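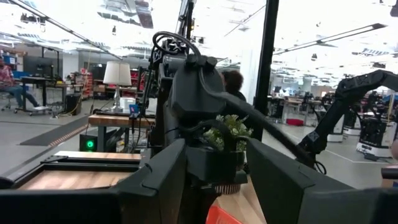 Aula 5 - Tampos de madeira, luz de mesa, plantas
Interiores e Materiais, sala 427. Notas soltas para quem faltou e para quem escreve devagar. O assunto é o que acontece a um tampo de madeira clara quando lhe pomos coisas em cima: candeeiro, vaso, cabos, papéis. Começar sempre pela superfície e só depois ir aos objectos. Comparem o tampo de primeiro plano, madeira clara com um vaso de folhagem verde e creme, e a superfície de blocos ali à esquerda, dentro de um aro metálico preto. Ao fundo outra mesa, tampo de madeira e pernas escuras, com o candeeiro de abajur branco. Já dá para a aula toda.

Tampo de blocos (butcher block)
Ripas coladas. Podem ser coladas ao alto (topo) ou ao comprido (face ou canto). Numa foto nem sempre se percebe qual é, não adivinhem no exame, digam só "blocos". O de topo aguenta melhor a faca e bebe mais óleo. O de canto é o que se vende mais para secretárias e bancadas.
A madeira mexe. Mexe mais na largura do que no comprimento. Se o tampo vai aparafusado a uma estrutura de metal, furos ovais ou grampos com folga. Quem apertar tudo a fundo em julho vai ter rachas no inverno (perguntaram-me se o aquecimento central conta: conta, e muito).
Aro metálico à volta: protege a aresta, esconde o topo das ripas, dá linha gráfica. Contra: junta lixo na junta, e se o tampo incha não tem para onde ir. Deixar folga entre madeira e aro.

Metal preto + madeira clara
Combinação gasta, sim, mas funciona por contraste de valor e não tanto de cor. Fazer o teste de tirar a cor (semicerrar os olhos ou foto a preto e branco). Se a perna escura desaparece contra o chão, a mesa parece flutuar. Se o chão é claro, a perna desenha-se toda e convém que seja fina. Trazer o exercício da Lobo na próxima aula, quem ainda não entregou.

Acabamentos, resumo rápido
Óleo: toque bom, repara-se por zonas, manchas de água se não houver manutenção.
Cera: bonita, fraca. Não usar debaixo de vasos.
Verniz de água: amarelece menos, camada fina, risca e nota-se.
Verniz poliuretano: resistente, aspecto mais plástico, para reparar lixa-se tudo.
Óleo-cera: o meio termo, é o que usámos nas amostras Parkutlow. A lata de 1000 ml chega e sobra para o exercício do grupo, não comprem outra.
Panos com óleo NUNCA amachucados no lixo. Estendidos a secar ou dentro de água. Já repeti isto em todas as turmas.

Plantas em cima da madeira
Problema nº 1 é a água por baixo do vaso. O anel escuro aparece sem se dar por ele e depois só com lixa (às vezes nem isso, se for tanino + ferro, aí ácido oxálico, luvas, ver ficha da Clerilley).
Prato impermeável por baixo. Barro não vidrado deixa passar humidade, mesmo com prato de barro. Pés de feltro ou cortiça debaixo do prato, e levantar tudo de vez em quando.
Folhagem variegada: as zonas claras têm menos clorofila, logo pede mais luz do que a mesma espécie toda verde. Luz indirecta boa. Sol directo queima as partes creme primeiro. Num canto escuro as folhas novas tendem a sair mais verdes, e lá se vai o efeito que o cliente pagou.
Escala: planta pequena em mesa grande perde-se, a menos que esteja encostada a outra coisa. Mas não encostar folhas a lâmpadas nem a abajures.

Candeeiro de mesa
Abajur que estreita para cima manda mais luz para baixo e uma mancha mais pequena para o tecto. Cilíndrico distribui mais por igual. Branco translúcido brilha todo, opaco só dá os dois cones. Para trabalho não chega sozinho, é luz de ambiente, acrescentar luz dirigida.
Base esguia e brilhante, com ar de vidro, como a da mesa do fundo: leve ao olhar, reflecte o que tem à volta. Atenção ao peso real. Se for oca e leve, um puxão no cabo e vai ao chão. Contrapeso na base ou cabo preso à perna da mesa.
Altura: sentado, a borda inferior do abajur mais ou menos ao nível dos olhos. Mais acima encandeia, mais abaixo ilumina só o tampo.
O modelo da Lutik que passou pela sala tem 1000 lúmens com o regulador no máximo, é demais para canto de leitura sem dimmer. Tragam o vosso caso e vemos.

Cabos
Ninguém os desenha e estão sempre lá. Na planta marcar a tomada ANTES de marcar a mesa. Opções: passa-cabos no tampo, calha por baixo, grampos na perna de trás, manga têxtil. Cabo preto pendurado à frente de uma mesa clara é a primeira coisa que se vê, pendurado à frente de pernas escuras passa melhor. Não furar o tampo de blocos em cima de uma junta colada.
Equipamento no chão: afastado da parede para ventilar e fora da zona dos pés. Luzinhas de aparelhos (verdes, azuis) contam como luz à noite num quarto, num atelier é indiferente.

Para entregar
Escolher uma mesa de casa ou do trabalho. Corte à escala 1:5 da ligação tampo/estrutura, com a folga cotada. Indicar acabamento e como se repara. Uma planta e um candeeiro com posição marcada, tomada incluída. Meia página a justificar, não mais, leio na diagonal tudo o que passar disso.
Quem trabalhar com tampo já existente tem de dizer que madeira é, ou escrever "não identificada". Vale o mesmo.
Amostras lixadas ficam na prateleira de baixo, nome do grupo a lapis nas costas.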